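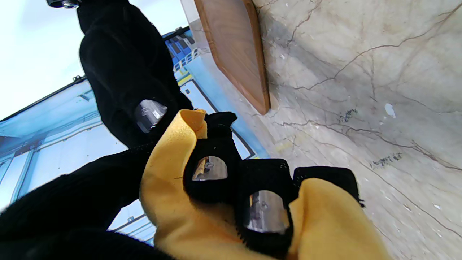

How Cloth Gets Its Color

Most cloth starts out white, cream or light brown. Cotton comes off the plant an off-white color. Wool is the color of the sheep. Polyester can be made clear or white. To make a yellow cloth, somebody has to put the yellow there, and it has to stay when the cloth is washed, rubbed and left in the sun.

Dye and paint

Paint sits on top of a surface. If you scrape a painted wall, the paint comes off in flakes and the plaster shows underneath. Dye goes into the material. A thread is made of many thin hairs called fibers, and in most dyeing the color moves from the water into the fibers themselves. Cut a well-dyed thread in half and the middle is usually colored too.

Dye is made of very small particles called molecules. They are far too small to see, even with a school microscope. Each kind of dye molecule soaks up some colors of light and lets the others bounce back. A yellow dye soaks up mostly blue and violet light. The light that is left reaches your eye, and you see yellow.

Where dye comes from

For thousands of years, dye came from plants, animals and minerals. Yellow was one of the easier colors to find. It could be made from:

Weld, a tall green plant with small flowers
Onion skins, the dry brown outer layers
Turmeric, a root also used in cooking
Saffron, the thin red threads from inside a crocus flower

Blue was harder. It came from the leaves of woad or indigo, which had to be soaked and left for days. Green was often made by dyeing a cloth yellow and then dyeing it again in blue.

In the 1850s chemists learned to make dyes from coal tar, a thick black liquid left over from making gas. Most dyes used today are made in factories, many of them from oil.

Making the dye hold on

Some dyes grip the fiber without help. Many plant dyes do not, and would rinse away in the first wash. These need a mordant (say MOR-dunt). A mordant is a substance that joins to the fiber on one side and to the dye on the other. The word comes from the French for "biting."

The most common mordant is alum, a white powder. Iron is another. The mordant can change the color as well as fix it. Weld with alum gives a bright yellow. Weld with iron gives a dull olive green.

Different fibers need different dyes. Cotton and wool are not built the same way, so a dye that works on one may hardly mark the other. Polyester is packed so tightly that dye cannot easily get in. Dye works heat it in closed tanks, under pressure, to about 265 degrees Fahrenheit. The heat loosens the fiber and the dye moves inside.

The steps in a dye works

The dye works at Fevley colors cotton for curtains and cushion covers. A batch goes through these stages.

Scouring. The cloth is washed in hot water and soap to take out wax, oil and dirt. Dirty cloth dyes in patches.
Wetting. The cloth goes into the tank wet, so that the dye spreads evenly.
Dyeing. The dye is added and the cloth is kept moving. The Fevley tank holds 1030 gallons.
Rinsing. Loose dye is washed out until the water runs clear.
Drying. Wet cloth looks darker than dry cloth, so the final color is checked after this step.

Every color has a recipe. The works keeps 713 of them. A yellow called Gremeren has 11 lines in its recipe, including the temperature and how fast it should rise. A small change in any line can make one batch look different from the next.

Why colors fade

Sunlight carries energy, and some of it can break dye molecules apart. A broken molecule no longer soaks up light in the same way, so the color becomes weaker. Turmeric yellow fades quickly. Weld lasts much longer. Washing and sweat can also remove dye. A dye that stays well is called fast, which here has nothing to do with speed.

Try it: onion skin yellow

You need an adult for this one, as it uses boiling water.

Put the dry skins of 3 large yellow onions in an old pan. Cover with water and simmer for half an hour. Lift out the skins. Add a piece of wet white cotton and simmer for another half an hour. Leave it to cool, then rinse in cold water and hang it up to dry.

Cut the dry cloth in two. Keep one piece in a drawer and the other on a sunny windowsill. Compare them in February.

Words to know

Fiber: a thin hair of cotton, wool or other material
Mordant: a substance that fixes dye to fiber
Scour: to wash cloth before dyeing
Fast: does not wash out or fade easily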